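Clindel Equipment for Shared Rooms
Storage and Sorting > Open Bins > Large Metal Tabletop Bin

Large Metal Tabletop Bin, Open Top

Item number: 236
Finish: gray metal
Placement: tabletop or low bench
Supplied: singly, or in sets of five
Page last revised: Sep 25, 2022

Overview

The Large Metal Tabletop Bin is intended for schools, community workshops, activity rooms and lending libraries that handle small mixed articles every day. It serves as a collecting point for returned items before they are checked, cleaned and put back on the shelf. The open top allows staff to reach any article directly, and the contents can be inspected from a standing position.

The bin was developed by Clindel with the Manurung Lending Room, where toys, garden articles and small hand tools are returned across the same counter. The lending room asked for a container that could stay in one place throughout the working day and accept articles of very different shapes. Its requirements were drawn up by Syahrul Latuheru, equipment coordinator, and the present design has been in regular supply since January.

Suitable contents

The bin is suitable for dry household and activity room articles, including:

Plastic flower pots and small planters
Toy animals and bath toys
Spray bottles, closed and emptied before return
Spring clamps and similar light hand tools
Wooden blocks, scoops and measuring cups

It should not be used for food, open liquids, batteries, or blades without a cover. Articles weighing more than 5 pounds should be placed on the counter and handed to a member of staff.

Construction

The body is made of metal throughout and is left unpainted on the inside. The inner surfaces are expected to mark with use. Scratches, dull patches and worn streaks do not affect the service life of the bin and are not accepted as grounds for return. Dents that alter the line of the rim should be reported to the supplier, and the bin should be taken out of use until it has been examined.

No lid is offered for this model. Institutions that need to close the bin overnight are referred to the Astach fabric cover, which is ordered separately and fastens below the rim with a cord.

Placement

The bin should stand on a level table with its full base supported. Tables on casters must be locked before the bin is filled. Where children use the room, the bin should be set back from the front edge of the table. Two persons are advised for lifting, and the bin should be emptied first.

A felt pad is available for tables with a soft or polished surface. The pad is cut to the base and may be vacuumed.

Recommended use

Articles should be laid in the bin in a single layer. Stacking slows checking and may cause small parts to be overlooked. At the Manurung Lending Room, bins are cleared every 30 minutes during opening hours and once more after closing. Pots are checked for soil, bottles for remaining liquid, and clamps for worn tips.

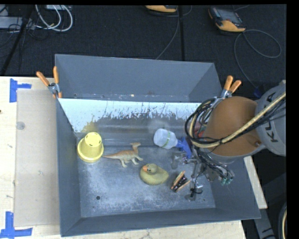

Large Metal Tabletop Bin in use, with pot, toy dinosaur, rubber duck, spray bottle and spring clamp.

Care and cleaning

Remove all articles and any loose dirt with a soft brush. Wipe the inner walls and floor with a damp cloth and mild soap, then dry them fully. Steel wool and scouring powder should be avoided. Sand and soil should be removed daily where garden articles are handled.

Ordering and delivery

Orders are accepted from registered institutions only. Single bins are sent by parcel carrier; sets are delivered on a pallet and require a ground floor receiving point. The felt pad and the Astach cover must be entered as separate lines on the order form.

Delivered goods should be inspected on arrival and any transport damage noted on the carrier's receipt. The bin is covered against faults in manufacture for 36 months from the date of delivery. Claims should state the item number and the order number.

Questions concerning placement, sets and replacement pads may be addressed to Sérgio Brandão, Institutional Sales, Clindel. Orders for the eastern region are handled by Brutent under the same terms.

Related items

Felt Base Pad
Astach Fabric Cover
Label Holder, Clip-on
Shallow Sorting Tray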